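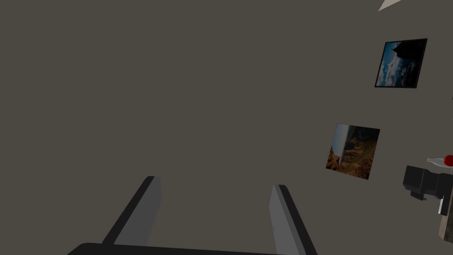

Þórarinn Ingvarsson wrote in after my last column to say that anybody who sits through the opening titles of a telly programme in this day and age has too much time on their hands, and that the skip button is the best thing Nouri ever put on its app. He went on a bit after that (he watches everything with subtitles and at a slightly faster speed, apparently), but the gist was that titles are an advert for a thing you've already bought.

I've been arguing with him in my head ever since, mostly while doing the washing up, so I may as well do it here.

I like titles. I like them long. I like the ones with a proper tune and the names coming up in that order everyone's agent must have fought over, and I like the "and" before the last one, the famous one who's only in it for half the episodes. When Birkau started I must have been the only person in our house who was pleased that the opening went on for 100 seconds. My sister went to put the kettle on. I stayed put and watched the river and the trams and the old lady shutting her window, and by the time the cello stopped I was in Birkau. I wasn't thinking about the gas bill. I couldn't have told you where I'd left my phone.

You can't get that from a logo and a thud. You know the thud I mean, there's hardly a drama made now that doesn't have it. Somebody finds a body, somebody looks up, black screen, thud, title, back to the body. Fine the first time. By the sixth I'm starting to think they didn't have a tune.

The button itself

What really annoys me is how the button behaves. It doesn't wait to be asked. It pops up in the corner the second the music starts, nice and bright, right on top of somebody's name. On Nouri it's already selected, so if you so much as lean on the remote you've gone past the lot. I have done this with my elbow more times than I'd like. Then you have to wind back, and the winding back always lands you in the recap, and then the recap has a button as well!

I do understand why people press it. If you're watching four in a row on a rainy afternoon you don't need to see the trams four times, and I'm not going to pretend I never have. Pratis is a show I love and I skip its opening nearly every time, because it's a man humming over pictures of soup. So there's your inconsistency, Þórarinn, you can have that one for nothing.

But there's a difference between me choosing to skip and the people making the programme deciding there's no point bothering. Once enough of us press the button, somebody in an office looks at a chart and asks why they're paying a composer. I think that's exactly what happened to Skukton.

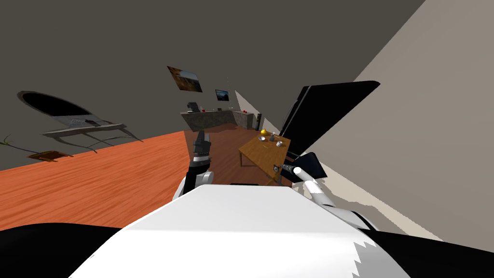 What happened to Skukton

If you never saw the first series, it was a comedy about a bus depot, and it had the best opening on television. It was only 18 seconds long! The whole thing was one brass band tune going slightly wrong, with the cast walking past a wall in their coats, and there was a different coat joke every week. People used to talk about the coats. There were 14 episodes and I could still list you most of them, from the one with the sleeves sewn shut to the Christmas one where they're all sharing.

Then series 2 came along and it was gone. No band, no wall. Just the word Skukton in white letters and straight into a scene. I'm sure it saved them a bit of money and I'm sure the extra seconds went on jokes. I still think the show got worse, and I think it got worse from that very moment, because it no longer had a way of telling you what sort of silly it was about to be. A comedy needs you in the mood before the first line. The band did that. Without it, the first couple of minutes of every episode felt like walking into a room where people were already laughing at something.
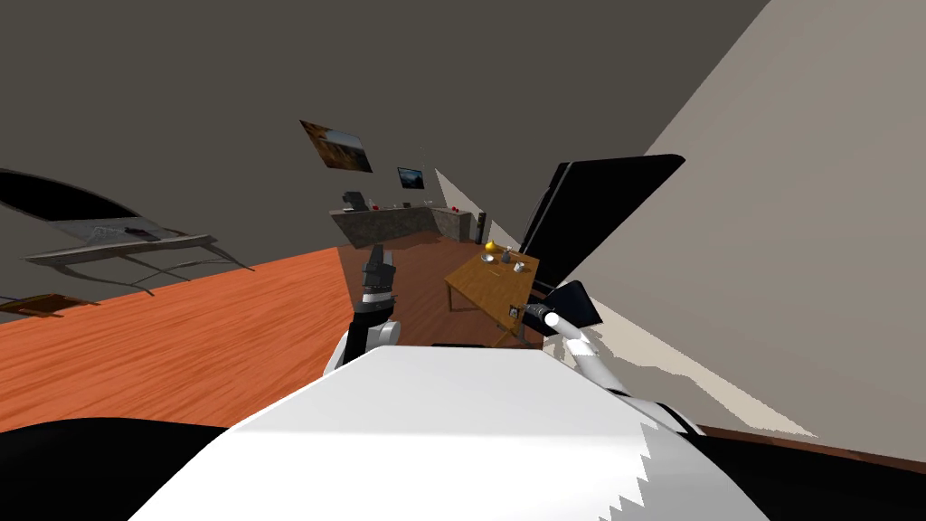
Two robot arms, a wooden table and the kitchen end of the room.

My other half says I'm putting far too much on a bit of brass, and that the writing went off, full stop. Possibly. The depot manager getting engaged was a mistake and no tune was going to rescue it. But ask anyone who gave up on it what they remember, and they'll hum you the band. They won't quote you a line.

That's the bit I'd like the skippers to think about. The tune is what you take away with you. I can't follow half the plot of Birkau if I've had a week off, I get the two brothers muddled, and I had to look up who the harbour master was. But I hear that cello in a shop and I'm straight back on the sofa in my dressing gown. My dad was the same with every police show he ever watched. He'd do the drums on the arm of the chair, and we weren't allowed to speak until he'd finished.

I'm not asking for much. Keep the button, but let it turn up after a few seconds and don't have it selected for me. Give us the full version on the first episode and the last one. Shorten it in the middle if you must. And if you've got a good tune, for heaven's sake play it, and let the names stay up long enough to read them. I like knowing who did the costumes.

Þórarinn also asked whether I sit through the end credits. Of course I do, when Nouri lets me, though I have to dive for the remote before it shrinks them into a postage stamp and starts on something with a thud. I'm saving that one for May, as it'll need a whole column and probably a lie down.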